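Speaker notes - shore power at Flometness, Nov 26, 2022

Slide 1. Thank the port. Angus MacKinnon spoke before me on berth dues, so skip the dues.

Slide 2. The Liltby is a day ferry, 95 meters, with room for 496 passengers. She lies at Flometness for 6 hours every night. Until June she ran an auxiliary engine the whole time.

Slide 3. What the load is at night: ventilation, galley cold rooms, pumps, battery charging. Peak is 900 kW - mostly charging. Say this twice, people always guess lower.

Slide 4. Small loads.
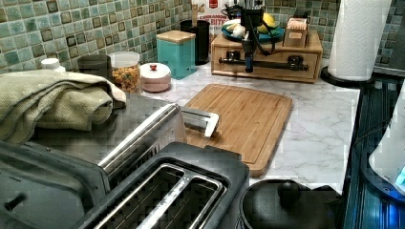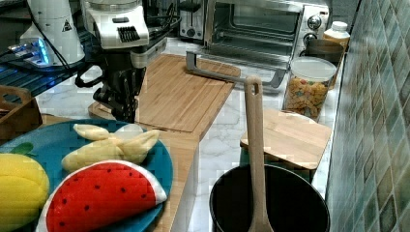 Slide 5. The plug. Desjardins built the cable crane, Rukiseo did the switchgear. Tidal range was the hard part. The first cable guide chafed at low water and had to be replaced. Pause for questions on cost.

Slide 6. Crew training. Two people connect, one on the quay and one on board, both on radio. No one touches the plug until the breaker is confirmed open.

Slide 7. Next: second berth, same crane. Grid upgrade still waiting on a permit.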